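Workshop notebook, 14/01/2018
Beddoe sessions, vocals and guitar

Well, we got through more today than I expected, and I'm writing it up while I still remember which take was which. Cadi Pritchard came in with the hymn she's been working on since December, the slow one in D that her grandmother used to sing, and she wanted to try it with just the one guitar under it. I put the capo on 2 and she said no, lower, so we took it off again and she was right (she usually is about keys).
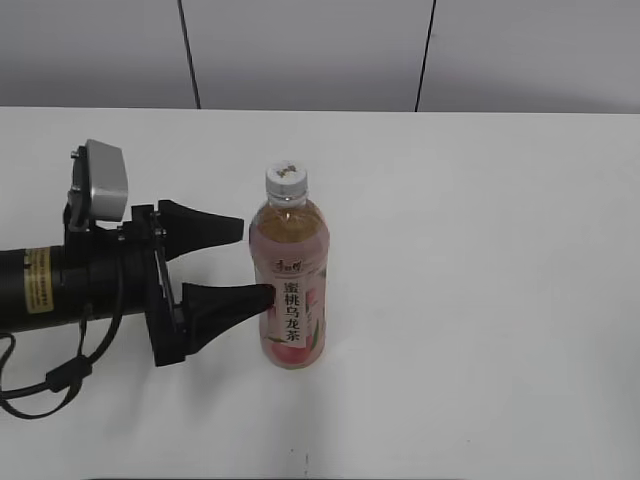
The second verse kept rushing. We ran it at 100 first, which felt like a march, then let the click go altogether, and it settled down beautifully. Take 5 is the keeper, even with the little catch in her voice before the last line. Please don't anybody fix that catch!

Things to sort out before the Skatari date:

1. The harmony on the chorus. I sang a third above and it sounded churchy in the nice way, but Cadi would like to hear a man's voice below the tune as well.

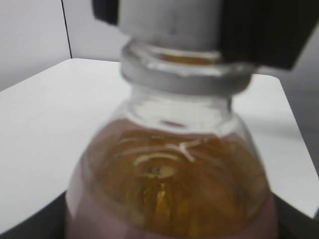
2. Strings. The low E on the Posten guitar is dull as ditchwater and I can't get it to stay put past bar 16. New set, please, and the lighter ones this time.

3. Ending. She wants to stop cold on "home" and I want four more bars of guitar. We tried both and sulked a bit and had lunch.

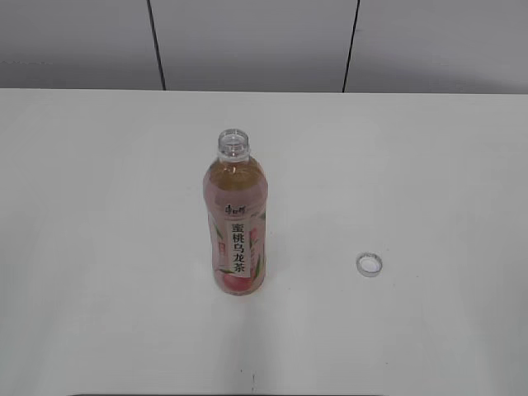 Rough mix

Bounced at the end of the day with hardly anything on it, a touch of reverb on the voice and the guitar left dry. It's in the Ziltov folder under the working title. Have a listen in the car if you can, that's where I always hear the mud. Cadi is back next month for the fiddle tune.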